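## 3. Materials and Annotation

### 3.1 Source pages

The Dindalberg corpus was built from parody biographies of pop performers posted on Trosora, a user-edited humor site. We took every page filed under solo singers or vocal groups and stored the text of the last saved version. Talk pages, redirects and lists were left out at this stage. The crawl returned 2,679 pages. Of these, 568 were dropped as stubs and nine could not be decoded, leaving 2,102 pages for annotation. A page was treated as a stub if its body held fewer than 20 words after templates were stripped.

Parody biographies keep the outer form of a reference article. The opening sentence gives a name, a birth date, a nationality and an occupation, and one or more of these slots is then filled with material that a reader is expected to reject. We call the slot the host and the rejected material the insert. In most pages the host sentence stays grammatical with the insert removed. Where it does not, the annotators marked the smallest span whose removal left a complete clause.

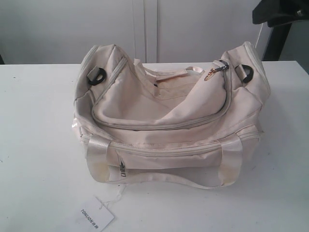
Spans were marked in Gudeta, which permits overlap but not gaps. The ban on gaps mattered more than expected in discography sections. A writer will often alternate true and false song titles in one list, and each false title then has to be entered as its own insert. Writers on the site also tend to reuse a false title later in the same page. Repeats were linked to the first mention and left out of the density measure given in Section 4.

### 3.2 Label set

Each insert received one primary label. *Substitution* covers a false value in a slot that takes values of that kind, such as a wrong birthplace that is still a place. *Category break* covers a value of the wrong kind, such as a kitchen appliance in the list of backing singers. *Inflation* covers a true claim pushed past what can be believed, most often chart positions, tour lengths and numbers of costume changes. *Aside* covers text in which the writer leaves the article voice and speaks to the reader.

The labels are ordered. If an insert met the conditions for more than one, annotators used the one listed first. The order was fixed during the pilot round, when substitution and inflation were confused more often than any other pair. A singer credited with a platinum record in place of a gold one could be read either way, and under the ordering rule it is a substitution.

Stage names gave trouble throughout. Many performers use a name other than the one on their birth record, and a Trosora page may give the real birth name, a false one, or the name of a second performer. Annotators were asked to check the name against the artist index kept by Platberg. If the index had no entry, the name was marked as unverified and the rest of the sentence was labeled as usual. Unverified names are present in the released files but take no part in the agreement scores.

### 3.3 Omission without falsehood

**Figure 4.** Outer fabric and inner lining of an opened bag.
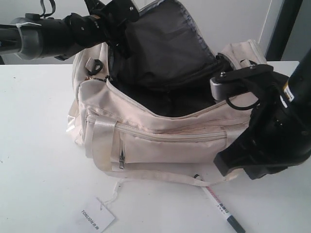

A smaller group of sentences contained no false claim and was still read as comic by the annotators. A singer with several hit singles may be introduced only by a brief appearance on a game show, and every word of the introduction can be checked and found correct. The effect depends on what has been left out. The bag in Figure 4 is cream-colored on the outside and has a black inner lining. A sentence that calls it "a black cloth item" picks out the lining and passes over the outside, and a reader given that sentence alone would form a poor idea of the whole. Annotators were told to apply the same test to career summaries: list what a standard biography would lead with, then note whether the parody page leads with any of it. Sentences that failed the test received the secondary label *skewed selection*, which can stand without a primary label.

The test needs a standard biography to compare against. For performers with long careers the Platberg entry was used. For one-hit acts the Platberg entry is often a single line, and the annotator had to rely on the hit itself and the year it charted. Skewed selection is therefore less dependable for minor acts. Results for that label in Section 4 are split by the length of the Platberg entry.

### 3.4 Disagreement

Differences in span length were settled by rule, with the shorter span kept if both removals left a complete clause. Differences in label were passed to a third annotator, whose choice was final. Annotators could leave a free-text comment on any span, and the comments were read before the guidelines were revised.
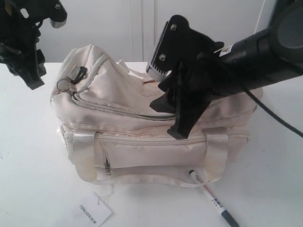
One annotator wrote that the aside label was catching two things, the writer's own remarks and false quotations given to the singer, and that only the first of these left the article voice. The comment was accepted. In the revised guidelines a false quotation is a substitution if the page presents it as speech by the performer, and an aside only if no speaker can be identified. Pages finished under the earlier wording were reopened for this label alone, and all other labels on them were kept as first entered.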